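In Defense of the Plain Folded Napkin

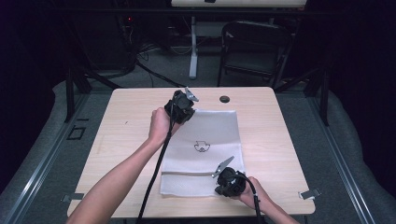

Is it worth folding cloth napkins if they're only going to get shaken open at dinner?

Fold them, and fold them flat, the same way every time, in the simplest rectangle you can manage.

I have held this opinion for years and I've lost a few arguments over it, mostly to Souad Helmy, my neighbor across the landing, who keeps hers in a basket in a sort of heap and sets a lovelier table than I do (I'll admit that much in print, Souad, and no more). Her position is that a napkin is a rag with good manners. You wash it, you dry it, you throw it in the basket, you grab one when the soup comes out. Why would you spend a minute of your life on something that's going to be in somebody's lap, getting gravy on it?

Well, because I like the minute!

I do mine on the table after supper, usually close to nine, with the radio going. Any light wooden table is good for this, and a bare one is better than one with a cloth on it, since linen grabs linen and the whole stack starts to creep. You lay the thing out, you smooth it from the middle toward the edges with the side of your hand, and you bring the bottom up. Then you look at whether the edges meet. They never quite do. Mine have been washed so often that not one of them is a true rectangle anymore, and the hems go wavy at the corners, and I have made my peace with that. Souad says this is proof that the whole business is hopeless. I say a slightly crooked fold is still a fold.

What I can't stand is the fancy stuff. Trevor Nuttall, who I otherwise adore, went through a swan phase. He'd learned it from a booklet that came with a set of twelve napkins from Seltwood, and for most of one February you couldn't eat at his house without taking apart a bird. There was a fan, too, and a thing he called the bishop that fell over into the butter. The napkins had to be starched to stand up, and have you ever tried to wipe your mouth with a starched napkin? It's like using a place card. We all did it politely and then went looking for paper towels.

Fancy folds also hide the cloth, and the cloth is the nice part! If you've bought something with a little drawing on it, or a stripe, or your grandmother's initials, why on earth would you tuck that up inside a swan's armpit? Fold it flat and let the drawing land wherever it lands. If you're fussy you can work out where to make the fold so it ends up in the middle. I am fussy on holidays and lazy the rest of the year.

Then there's the ironing question, which people get heated about. Brahim Ouali irons everything, pillowcases, dish towels, he'd iron the bath mat if it would hold still, and his stacks look like something in a shop window. I'm jealous of them and I still won't do it. If you fold cotton while there's a tiny bit of damp left in it, press down hard with your palms, and put the stack under a heavy cookbook overnight, you get most of the way there. I use the Vekdale baking book, all 900 pages of it, and I believe this is the only thing I have used it for in two years.

How many do you need? I own ten and it's plenty for a household of three, even with company. I once thought I wanted more and came very close to buying a box of 200 from a restaurant that was closing, and my sister had to walk me back to the car.

So no, you don't have to do it. Dinner will taste the same out of Souad's basket. But open the drawer some tired evening and see them all lying there, flat and a little uneven, and tell me you're not pleased. I'm having her over next week and I'm putting a folded one at her place, and she can shake it out as rudely as she likes.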